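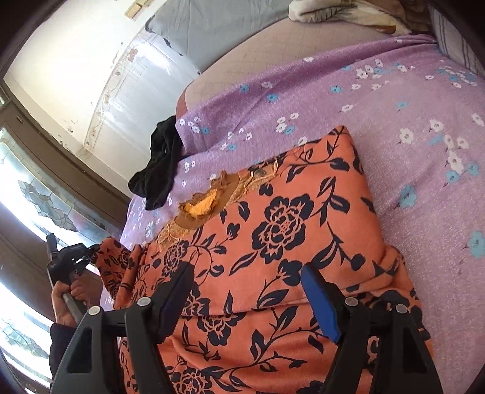
Orange floral top, left sleeve pinched, purple sheet underneath.

Thread: Teaching folding with hand-held grippers - do you square it up first?
Board: Demonstration and Teleop

pinchpoint_7
Started on garments in October after a blissful spell of doing nothing but blocks and cups. Blocks, I now realize, are the golden retrievers of the object world. Cloth is a cat.

Setup is two hand-held grippers, one per hand, camera on each, no robot in the room. Shot at the top is from one of my shirt demos. The top is lying on a diagonal with the sleeve on the left lifted in the other gripper, and the right sleeve is bunched up the way sleeves like to be. My question is whether I should be straightening the thing before I start the demo, or whether the mess is part of the lesson. The written task just says "fold the top." Thanks, task.

I have 50 of these to do and I'd rather not find out at number 49.

drukora_dave
Leave the mess in. If every demo begins with a garment lying flat and square, you get a policy that folds beautifully for as long as somebody else lays the laundry out for it. I have one of those. I am its butler.

hemline
Disagree with Dave, as is traditional. Mess is fine once the thing can fold at all. Start with 14 or so tidy ones, same garment, same heading, then turn it a bit more each time. We went straight to crumpled at Dhanial and the arms learned to hover thoughtfully over a shirt, like a man in front of an open fridge.

drukora_dave
Your arms hovered because three people were demonstrating and each of them folded differently. You told us this yourself in the towel thread.

hemline
I regret the towel thread.

slowclamp
More interested in that grip. You've got the sleeve gathered into narrow folds with the end in the jaws. Do you always grab it that way? Pinching a gathered bunch is easy for a human because you can feel how much cloth you have. The camera can't. I'd go for one layer near the cuff or the shoulder seam and stick with it.

Also your print is doing you a favor. Big dark flowers on orange, plenty to see. Wait until you get to plain black T-shirts. I did 22 of them on a black table cover and the footage looks like the inside of a boot.

pinchpoint_7
No, not always, and that's probably a bad sign. I grab whatever part of the sleeve offers itself. Will try the one-layer thing on the next batch.

The print cuts both ways, though. Flowers on the top, flowers on the sheet. I can tell which is which, but I went to school.

nimano_night_shift
Flowers on flowers is good, keep it. Orange against purple is plenty of separation. Change the sheet every few demos if you own more than one. At Nimano we had a model that was superb at finding shirts and it turned out to be superb at finding "not gray."

My own two cents is pace. New demonstrators fold at home speed, which is far too quick. Close the jaws, stop for a beat, then lift. When you let go, open fully before you pull back or you'll drag the sleeve along and teach that too. Mine does a little flick at the end of every fold. It's my flick. My mother does it.

slowclamp
Seconding the pause. And watch the neckline on that one. There's a ruffled edge on the band and what looks like lace on either side of it. That's exactly the sort of thing a fingertip snags. I'd keep my grips to the plain fabric.

hemline
If the neckline is off limits then it has to be off limits in all 50. One clever demo where you grab it by the collar and it works great is worse than a failed one.

drukora_dave
Agreed. Somebody write down the time, it's Thursday and hemline and I agree.

Still no on the squaring up, though. If you do want it straight, straighten it with the grippers, on camera, inside the demo. Then it's a skill. If you put the tools down and tug it flat with your fingers, the robot sees a shirt that tidies itself between takes.

pinchpoint_7
That's the bit I needed, I think. I was tugging. With fingers. Between takes.

lultville_leggings
Lurker here, same kind of rig, pants only. Squaring up inside the demo made my episodes about twice as long and my wrists have filed a complaint. Do them in sets of 7 and go get a coffee. Sloppy demos from tired hands were most of what I ended up deleting.

hemline
Pants are two towels. Come back when you've met a fitted sheet.

lultville_leggings
I've met one. It's in a ball in the closet.

pinchpoint_7
Plan for now: first batch close to square, later ones rotated and bunched, straightening done with the jaws, one layer near the cuff, collar left alone. Will post the success rate when there's one fit to post. Does anybody have strong feelings about which sleeve goes first?

drukora_dave
Left.

hemline
Right, obviously.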